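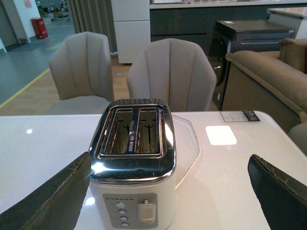 The trouble with buying a toaster from a box on a shelf, one customer wrote in the comment book at the Brarcombe store last October, is that you don't find out how the lever feels until you get it home. The same customer asked whether the store could put a few out on a table, out of their packaging, where people could look down into the slots and try the controls.

BRARCOMBE, 2023-06-16 – Vustico, the household goods retailer, today opened an open-table department for small kitchen appliances on the ground floor of its Brarcombe store. The department has 50 display tables and replaces the boxed shelving that stood along the rear wall of the building. Toasters, kettles, coffee makers, hand mixers, blenders and rice cookers are all out of their boxes and can be handled by shoppers.

Toasters have been given the tables closest to the main entrance. They were the most frequent subject in the comment book and they are also the appliance the store gets back most often, usually unused or used only a few times. The reasons written on the return slips are ordinary ones. The toaster was wider than expected. The slots would not take the bread the household buys. The lever was stiff. The cord was too short for the outlet.

Each of those can be checked at a table in a minute or two. Shoppers are welcome to press the lever on any toaster in the department, lift it, turn it around, look at the underside and slide the crumb tray out on models that have one. Display models are not plugged in.

The tables

The tables are white with a glossy top and stand at the height of a standard kitchen counter, so that an appliance is seen from the angle it will be seen at home. A two-slice toaster with a white body and a chrome top looks quite different from above than it does in a photo on the side of a carton. From above a shopper can see the bread slots and the heating elements inside them, and can judge how easy the top will be to wipe down. Chrome shows fingerprints and it also reflects whatever light is over it. Some people like that and some would prefer a plain finish, and both kinds are on display.

Models are grouped by size first and then by price. Two-slice toasters are together, followed by long-slot models and then four-slice models. In the old layout products were grouped by maker, and staff were often asked to fetch boxes from opposite ends of the aisle so that two toasters of the same size could be compared side by side.

Information cards on the tables are small and printed on one side. Where a card gives measurements, the width is listed before the height, and the measurement includes the lever and any knobs that stick out. Boxed stock is kept under the tables or in the stockroom behind the department, and staff will bring it to the register on request.

Bread for measuring

The Brestelo bakery, which supplies the store's cafe, has provided a set of bread templates for the toaster tables. These are flat pieces cut to the outline of common loaves and rolls, including a sandwich loaf, a country loaf, a bagel half and an English muffin. They show length and height, and a separate gauge shows slice thickness. Shoppers can hold a template against a slot, and they can also bring a slice from home in a bag and do the same with that. Please do not put bread into the display models – crumbs are hard to get out of a toaster that is never turned on, and the next person wants to see a clean one.

Brestelo also advised on the wording of a short leaflet called "Toast at Home", free at the department counter. It covers how to store sliced bread, when to use frozen slices, how to choose a browning setting for a new toaster and how often to empty the tray. The leaflet recommends running a new toaster empty once or twice before first use, near an open window, and reading the maker's instructions before doing so. It runs to a single folded sheet and 300 copies have been placed in the store for the opening, with more to be printed if they go.

Cleaning and care

A printed care sheet is included with every toaster sold in the department. It asks owners to unplug the toaster and let it cool fully before cleaning, to empty the crumbs over a sink or trash can, and to wipe the outside with a soft cloth that is damp but not dripping. Steel wool and scouring powder scratch chrome and should be kept away from it. Brushed metal panels should be wiped along the grain. Nothing metal should go into the slots at any time, and a toaster should never be held under a running faucet.

The display models follow the same routine. Staff wipe down the tables and the appliances each morning before opening and again in the middle of the afternoon. Glossy tables mark easily and the store has found that a dry microfiber cloth works better than spray cleaner.

Choosing help

Shoppers who would like to talk through a purchase can book a place at a counter session in the department. Sessions last 40 minutes and deal with one type of appliance at a time. The toaster session comes first on the schedule and will be repeated if there is demand. It goes over slot width, lever action, controls, cord length and where to place a toaster in a small kitchen, with time at the end for questions. There is no charge and no need to buy anything. Bookings are taken at the department counter or by phone through the main store number.

People fitting out a first kitchen may find it useful to bring measurements of their counter, the distance to the nearest outlet and the height to the underside of the wall cabinets. A toaster gives off heat from the top and makers ask for clear space above it. Paper templates the size of each toaster's base are available to take home, so that a shopper can lay one on the counter before deciding.

Returns and trade-ins

The store's usual return terms apply to everything in the department. Unused appliances should come back in the original box with the receipt. Faulty ones can be brought in without the box.

Old toasters can be left at the service desk for recycling, whether or not they were bought at Vustico. They should be unplugged well ahead of time, emptied of crumbs and brought in with the cord wound up or tied. Salian, a local repair workshop, will look over the ones that are left and decide which can be put back into working order. Repaired toasters will be tested for safety and passed on to households in the Brarcombe area that have asked for one. Salian has set itself a goal of repairing 300 small appliances through this arrangement, and toasters are expected to make up a large share of them. Anything that cannot be repaired will be taken apart for metal and parts.

Salian does not take appliances with a cut or scorched cord left attached to the outlet plug for repair, and these will go straight to recycling. Owners who want their own toaster fixed and returned to them should contact the workshop directly.

Visiting

The department is open during normal store hours. The entrance on the parking lot side is step-free, and the aisles between the tables are wide enough for wheelchairs and strollers. Several tables at the front have been set lower than the others for shoppers who are seated. The comment book is now kept at the department counter, and suggestions for other products to be put out on the tables can be written there or sent to the store by mail.

About Vustico

Vustico sells cookware, tableware, linens, storage and small appliances. The Brarcombe store has a cafe, a service desk and free parking.

Press inquiries: Vustico press desk, Brarcombe store.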